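Ticket nº 1126
Objet : Peinture murale bleue, traces mates et différence de teinte après retouche
Produit : Vadholm Mat Lavable, base moyenne
Magasin : Modis
Ouvert par : Lina Mansour
État : résolu

Message initial, 05/02/2014

Bonjour,

Je vous écris au sujet d'une peinture que j'ai achetée chez Modis, la Vadholm Mat Lavable, teintée à la machine dans un bleu clair. Je m'excuse d'avance pour mon français, j'essaie d'être précise.

J'ai peint un mur complet avec deux couches. Après le séchage, le mur était régulier et j'étais contente. Ensuite j'ai vu un petit défaut près de la fenêtre et j'ai fait une retouche au pinceau, avec le même pot. Le lendemain, la retouche était visible : plus foncée, et un peu brillante quand on regarde de côté. J'ai repassé au rouleau par-dessus, sur une zone plus grande, et maintenant j'ai une grande tache à la place d'une petite.

Le numéro de teinte sur l'étiquette finit par 93. Que dois-je faire ?

Réponse du support Modis

Bonjour Madame Mansour,

Merci pour votre message. Pourriez-vous nous indiquer :
– le support (plâtre, ancienne peinture, papier à peindre) ;
– la sous-couche utilisée ;
– le type de rouleau ;
– la dilution éventuelle.

Réponse de Lina Mansour

Le support est une ancienne peinture satinée, lessivée et poncée à la main. La sous-couche est la Brivberg universelle, une seule couche. Pour le rouleau, j'ai pris celui qui était en promotion, à poils courts, je ne connais pas la marque. Je n'ai pas dilué la peinture pour les deux premières couches. Pour la retouche, j'ai ajouté un peu d'eau car le pot était resté ouvert et la peinture était devenue épaisse. Je pense maintenant que c'était peut-être une erreur.

Réponse du support Modis

Bonjour,

L'ajout d'eau peut expliquer une partie de la différence. Le pinceau aussi : il ne laisse pas le même grain que le rouleau, et sur un mat cela se voit en lumière rasante. Nous vous conseillons de bien remuer le pot jusqu'au fond, de filtrer la peinture et de faire un essai sur un carton. Si la teinte de l'essai sec correspond au mur, refaites une couche sur le mur entier, d'un angle à l'autre, sans vous arrêter.

Réponse de Lina Mansour

J'ai fait l'essai sur carton. Une fois sec, il est identique au mur, donc la teinte du pot n'est pas en cause. Par contre, il ne me reste pas assez de peinture pour le mur entier. Si j'achète un deuxième pot, est-ce que la couleur sera exactement la même ? Au magasin, le vendeur m'a dit oui, mais sur le forum Aoun j'ai lu le contraire.

Je pose aussi une autre question : est-il possible de peindre des motifs sur ce bleu, avec des petits pots de couleurs différentes ? Je joins une photo. 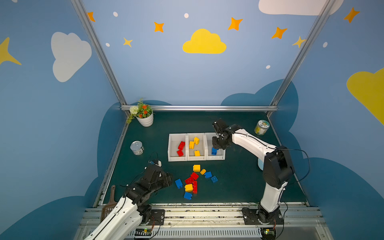 Pièce jointe : fond bleu ciel avec nuages et étoiles.

Réponse du support Modis

Deux pots teintés à des dates différentes peuvent présenter un léger écart. Versez l'ancien et le nouveau dans un même seau, mélangez, et peignez le mur avec ce mélange. Le code de la formule est 53, à donner au comptoir avec votre étiquette.

Pour les motifs, aucun problème. Attendez que le fond soit bien sec, tracez au crayon léger et prévoyez deux couches pour le jaune, qui couvre mal sur le bleu. Le bleu marine couvre en général mieux.

Réponse de Lina Mansour, juin

Bonjour, je reviens avec beaucoup de retard. J'ai fait le mélange dans un seau et j'ai repeint le mur en une fois, avec un rouleau neuf. La tache a disparu – même le soir, avec la lampe, je ne la retrouve plus. Pour le jaune, il a fallu une troisième couche, vous pouvez le noter pour les autres clients. Vous pouvez fermer la demande.

Ticket fermé par le support.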